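Home Talks Workshops Reading list Contact

Speaker notes: Mending as an Everyday Habit
Evening talk, Farkley library, downstairs room

(Wait for the door to close. Say hello slowly. I always rush the hello.)

Good evening, everybody, and thank you for coming out. I know it's dark by the time most of you have had your supper, and it would have been very easy to stay on the couch, so I'm glad you didn't. My name is Golnar Amini, and I've been mending other people's clothes for a good part of my life and my own clothes for even longer, and tonight I want to talk about how a person gets into the habit of it. There will be some stitches at the end, for those who brought something along, but most of this is talk.

(Thank Arash Nouri for the chairs and the lamp.)

I should start with my aunt Mehrangiz Dehghan, because she's the one who put a needle in my hand. She kept a cookie tin on top of the refrigerator, and when something tore, the tin came down that same evening. It didn't matter if there was company. She would sit there with a cup of tea going cold and a sleeve across her lap and carry on the conversation, and I grew up thinking this was simply what hands did after dinner. I was quite old before I understood that other families had a pile.

Now, I have a pile. I want to be open with you about that. Mine lives on the chair in the bedroom, and last winter I took everything off it and wrote it all down, and there were two coats in there I had replaced in the meantime. Replaced! With money! When both of them only wanted a lining stitched back at the hem. So I'm not standing up here as somebody who has it all sorted out.

(Pause. Ask who has a pile. Let them laugh at each other a little.)

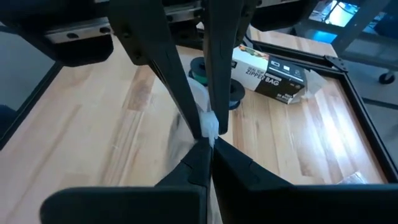
What changed for me was giving up on the idea of a mending day. I used to save things for one long afternoon, and of course the long afternoon never came, or it came and the sun was out and I went for a walk with Yutong. Now I do one small thing in the evening, and I stop when it's done. A button is a small thing. So is the corner of a pocket. A moth hole in a sweater is usually a small thing too, if you get to it before you've worn it for another month and caught it on every door handle in the house.

The tin matters more than you'd think. If you have to go upstairs for scissors and then to the kitchen drawer for thread, you won't do it, or at least I won't. Keep it all in one box and keep the box where you sit. Here's what I have in mine, and please write it down only if you like lists:

-- needles, a sharp one and a blunt one for wool
-- black thread, white thread, and a middling gray that goes with nearly everything
-- small scissors that nobody is allowed to cut paper with
-- a few safety pins
-- a scrap of denim and a scrap of plain cotton
-- a thimble, if you're a thimble person (I came to it late and I'm sorry I did)

(Pass the tin around. Get it back this time.)

Let me say something about straps, because that's the question I get most at the Flurden market table. Bag straps, apron straps, the strap on a child's backpack. People bring me a bag that's in perfectly good shape apart from the one place where the strap meets the body, and they're nearly apologizing for it. But of course it goes there. All the weight hangs from that spot. You can buy a very nice bag and it will still go there sooner or later if you carry library books in it, and I hope you all do.

The fix is plain. Pick out what's left of the old stitching, all of it, even the bits that seem to be holding. Fold the end under so you have a double thickness. Then sew a box with a cross through it, going around twice, with a strong polyester thread. If the cloth on the bag has worn thin as well, put a patch on the inside first, a good bit larger than you think you need, so you aren't sewing a strong strap to a weak place.
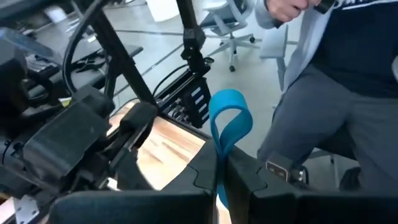
Blue strap, folded into a loop.

Loops come up a great deal as well -- the loop for hanging up a towel, or the one inside a coat collar. I'd encourage you to start with one of those if you've never mended anything. It's short, it's out of sight, and you'll be grateful for it every time you reach for the hook. Use a bit of ribbon or flat tape, tuck both ends under, and sew back and forth until you're bored and then a little more.

(If time is short, skip to the part about visible mending.)

A word on money. I'm asked if mending pays, and I find I can't answer it very well. A spool of thread will see you through a great many buttons. On the other hand, I once spent an entire week of evenings on a cardigan that came from a rummage sale, and I'd do it again, because I like that cardigan and it has my elbows in it. My friend Arash Tehrani thinks I should charge more at the market, and he may be right, but then I'd have to make change.

Visible mending. Some of you will have seen this done very beautifully, with white stitches on dark blue cloth and so on. I love it and I do it badly. My stitches wander. If you're a neat person, go ahead and enjoy yourself, and if you aren't, match your thread to the cloth and keep your stitches small, and from across the room all will be well. I'd only ask you not to put off mending the knee of your pants until you've learned to do it prettily. The knee will be gone by then.

(Hold up the gray pants. Both knees. Let the front row feel the patch.)

Teaching children is a subject for another evening, but I'll say this much. Give them a big needle and thick yarn and something that doesn't matter, an old dishcloth will do, and then leave the room. I mean it kindly. The worst thing my aunt could have done was to watch me. She went and saw to the rice, and when she came back she said "good" and turned the cloth over and said "good" again, more slowly, and I've thought about that second "good" ever since.

(Questions here. Repeat each one out loud for the back row.)

Likely ones: how to stop the thread from knotting (use a shorter piece, no longer than your forearm); whether to wash a thing first (yes, please, particularly if you're bringing it to me); zippers (a new slider will often do it, try that before you take the entire zipper out).

The next sewing evening is in March, in this same room. Bring one thing from the pile. Tea is at the back, and the lamp stays on for anyone who'd like to sit and thread a needle with me now.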